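Community Safety Liaison Project – Progress Report to the Takács Fund

Submitted by the Wotport and Mereck Neighbours' Association
March 18, 2020

Purpose of this report

You asked us for an account of the second stage of the liaison project, with particular attention to whether the money is changing anything. I have tried to answer that question as asked. The short reply is that some of it is, and that I'm less sure than I was in our application.

The aim, to recap, was to make it easier for families who have settled in Wotport and Mereck from abroad to report harassment, theft and threats, and to have a named officer they could speak to afterwards. The grant pays for a reporting desk at the Vuria Centre, interpreting, training for the people who staff the desk, and a printed guide.

The reporting desk

The desk has been open on its agreed hours since January. In that time 266 people have come to it. That is a bigger figure than we forecast and I would ask you not to be too impressed by it. Most of them wanted help with something else: a letter from the council, a parking fine, a school place. We helped where we could, and it may well be that someone who comes in over a parking fine comes back over something worse. We have no proof of that yet.

Of the total, 19 led to a report being passed to the police. Wenche Halvorsen, who runs the desk, has kept a note of what happened to each. In eight cases the person was contacted by an officer within the time promised in the joint agreement. In the others the contact was late, or there has been none that we know of. The police summary for the same period calls the response "broadly on target". We have written to ask which target.

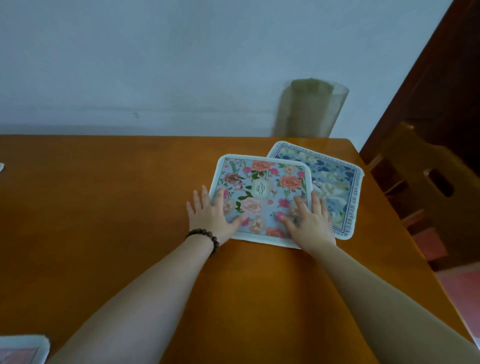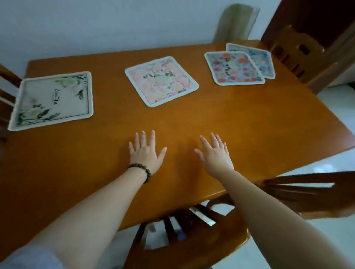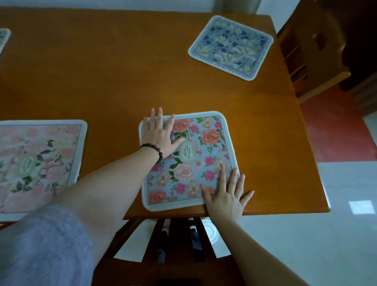 Olga Barroso
Project Manager, Wotport and Mereck Neighbours' Association

The named officer

This was the part of the project people cared about most, and it has been the weakest. The first officer was moved to other duties after a few weeks. The second was well liked and turned up to things, but had no cover, so when he was on leave the phone rang out. A number that rings out does more harm than having no number, in my view, and several families have said the same to Wenche in stronger terms.

We have been told that a shared inbox will solve this. I have asked who will read it and am waiting to hear.

Training

Two training days were held, one at each site, led by Torbjørn Torvik. The sessions on taking a first account from someone who is upset were very good and I would pay for them again. The session on the reporting software was not. It was built around a version that our desk doesn't have, and half an afternoon went on screens that look nothing like ours. Torbjørn has agreed to rewrite it at no charge.

The feedback forms were nearly all positive. I set little store by this, as they were filled in with the trainer in the room. Ysaline Lecomte is going to ring people individually and ask what they have used.

The printed guide

We delivered 905 copies of the guide, door to door and through shops. The translation was checked by native readers, which took longer than planned, and one page had to be reprinted because the phone number was out of date before the ink was dry. When people come to the desk we ask how they heard of it. Hardly any say the guide. They say a cousin, or the woman at the bakery. I would not spend money on a second print run without a better reason than having a line for it in the budget.

Spending

Interpreting is over budget and printing is under. Sølve Eklund has sent your office the full figures separately. We would like your permission to move what is left in the printing line across to interpreting, where there is real demand, mostly on evenings.

Risks

The joint agreement with the police ends in the summer and has not been renewed. We have been assured twice, by phone, that it will be. I would like that in writing. There is also the matter of public meetings, several of which are now being put off because of the virus. The desk can take reports by telephone, though three-way calls with an interpreter are slow and not everyone will trust them.

Next steps

Before the next report we plan to follow up every open case with the family concerned, agree a form of words with the police on response times – one both sides will count in the same way – and finish the phone interviews on training. If there is still no cover for the named officer by then, I would rather take that promise out of our leaflets than go on making it.

I am happy to talk any of this through with you or your trustees. Wenche can supply the case notes with names removed.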